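27/04/2023 - Wakine tablet edition, build notes

Picked up from where Brahim Ait Ali left it. The spring issue of the home textiles title is in the Plidar export queue, 88 pages, and the first package came out at 547 MB. Too big. The February issue had the same trouble and we shipped it anyway, and subscribers on older tablets complained about the download stalling.

1. Image sizes
Most of the weight is in the bedroom feature. The layout people placed print-resolution files and Plidar kept them as they were, even with the tablet preset on. Ran the folder through the batch script again at the lower setting and relinked by hand. Brown areas show banding first, so I check those at full zoom before passing a page. Bright stripes hold up fine.
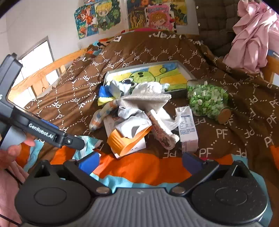
2. Page turns
Swipe is slow going into any page with a slideshow. Turned preloading off for everything past page 13 and it got better on the newer test tablet. No change on the old one. Need to ask Kakakhel support if preload can be set per article, the manual only talks about per issue.

3. Fonts
Caption font still falls back to the system one in landscape. Portrait is OK. Brahim thinks the license file is missing from the landscape template. I copied it over and rebuilt, same result. Left it for now.

4. Store listing
Trarnwood want the sample pages free to read without signing in. That means 2 packages per issue, one open and one locked, and the issue ID has to match in both or purchases won't restore. Wrote the IDs on the sheet by the build machine.

To do
- rebuild with the new images and note the package size
- landscape captions
- send Trarnwood the open package - cover, contents and the first feature only
- clear old builds off the shared drive, it's nearly full again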